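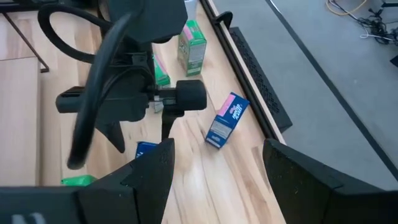

4.2 Preparing the surface

Gumano hard oil is made for indoor tabletops, shelves and counters. It soaks into the wood and does not form a film, so any dirt or old finish left on the surface will stay visible. Take everything off the table before you start, including small boxes like the ones scattered over the light-colored top at the start of this section. Pale wood with a streaky grain darkens when oiled, so test the color on the underside first.

1. Wipe the top with a damp cloth and let it dry for 50 minutes.

2. Sand along the grain with the medium pad. Do not sand across it. Scratches will show after the first coat.

3. Vacuum the dust, then wipe again with a dry cloth.

4. Stir the can for two minutes. Do not shake it.

5. Pour a small amount onto the white pad and spread it thinly, working from one end to the other.

6. Wait 15 minutes. Remove all oil still standing on the surface with a clean cotton cloth.

NOTE: Old wax must be removed with Gumano cleaner 956 before step 2. Oil will not dry over wax.

CAUTION: Oily cloths can catch fire on their own. Soak them in water right after use and lay them flat outdoors to dry.

7. Leave the table overnight, then apply the second coat as in steps 5 and 6.

Drying takes longer at under 13 °C. For full curing times, see 4.3.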